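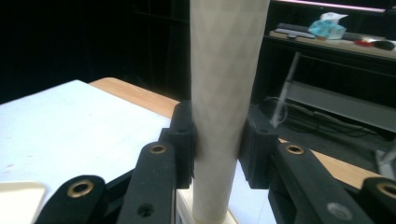 Can a robot do the chores at my house yet?

A few of them, and mostly one at a time. A robot vacuum can clean a flat floor. A dishwasher is also a machine that does a chore, although it needs a person to load it. A single machine that tidies the bench, folds the washing and puts the rubbish out is still being worked on.

Why chores are hard for machines

A factory robot usually does the same movement over and over. At the Voß plant in Himedthorpe, one arm moves 2,000 jar lids in a shift. Every lid is the same size and arrives at the same spot, so the arm hardly has to look.

A kitchen is different. The cup is in a new place every morning. Someone has left a jumper on the chair. To help here, a machine has to find an object, decide where to hold it and choose how hard to squeeze.

Holding on

Your hand has 27 bones and skin that feels pressure. Many grippers have two fingers that close from opposite sides, like tongs. Two fingers can hold a tube quite well. Push too lightly and a tube may slip. Push too hard and a thin one may bend.

Some grippers are held by a person instead of being bolted to a robot. The person does the job with the gripper, a camera records it, and a computer uses the recording to learn the movements.

Using a tool

Picking up a dustpan is one problem. Keeping it level is a second one — if the scoop tips, whatever is in it rolls out. Dried beans are good for practice as they are small, hard and easy to spill. One job can need two grippers, one on the dustpan and another on a tube, and they have to work without bumping into each other.
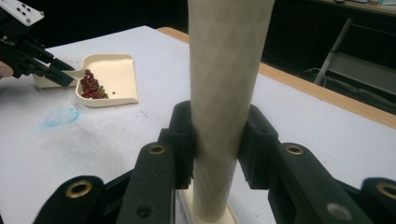 What about shops?

Shops are a little easier than homes, with wide aisles and labelled shelves. Salteo, a grocery chain, tried a shelf-stacking robot called Fustero in May. It could place 40 tins in the time a worker placed 300. It also stopped whenever a trolley was parked in front of it. Beca Rowlands, the engineer in charge of the trial, kept it on tins and left the fruit to people.

Try it yourself

Put 11 dried beans in a bowl. Using kitchen tongs in each hand, move them to a second bowl. Then try it with one eye closed.

Words to know

Gripper: the part of a machine that holds things.
Linkage: bars joined at pivots so that they move together.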